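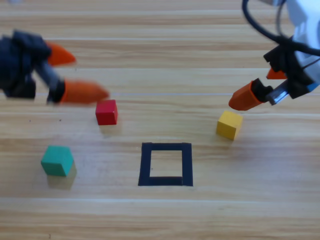
Two robot arms reaching over a wooden table.

The mailer is back, and it's dumber than last time

Posted April 30, 2018 by admin

Search this blog Go

So I got home last night and there it was in the mailbox again, the big glossy card from the folks who want to kill the Disalside nondiscrimination ordinance. Same clip art family, same red letters, and the same claim that small businesses will be "forced to close." Forced by what? They never say!

I read the whole ordinance back in March (yes, on purpose, with a sandwich). It's 18 pages. It says you can't fire somebody or refuse to rent to them for being gay or trans, and then it spends a really long time on how to file a complaint and who has to answer it by when. If you have trouble sleeping, I recommend page 11.

My favorite part of the new card is the bit about Ganarden, which passed pretty much the same rule years ago. According to the mailer, Ganarden is "a warning." Have these people been to Ganarden? I get my hair cut there. The bakery is open, the hardware store is open, and you still can't find a parking spot on Caldeira Street on a nice afternoon.

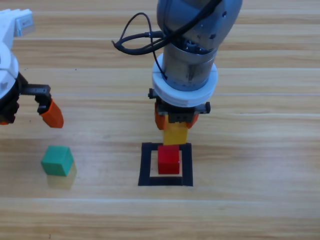

And then there's the petition. They bragged for weeks that they were going to bury the clerk in signatures. They needed 600 to get this thing on the ballot and they turned in 692, and after the clerk tossed the duplicates and the people who don't live in town, they had 604. Okay, fine, that's enough, it counts, we get to vote on it. But four signatures to spare isn't the "tidal wave" they've got printed on the card in letters the size of my thumb.

I do wonder who's paying for all this. The small print says Tirkora Citizens Network, and when I looked it up I got a one-page website with a donate button and no street address. I emailed them to ask if anyone there lives in Disalside. If I hear back I'll post the whole thing, typos and all.

Meanwhile, check that you're registered, especially if you've moved. I moved two blocks and had to redo mine.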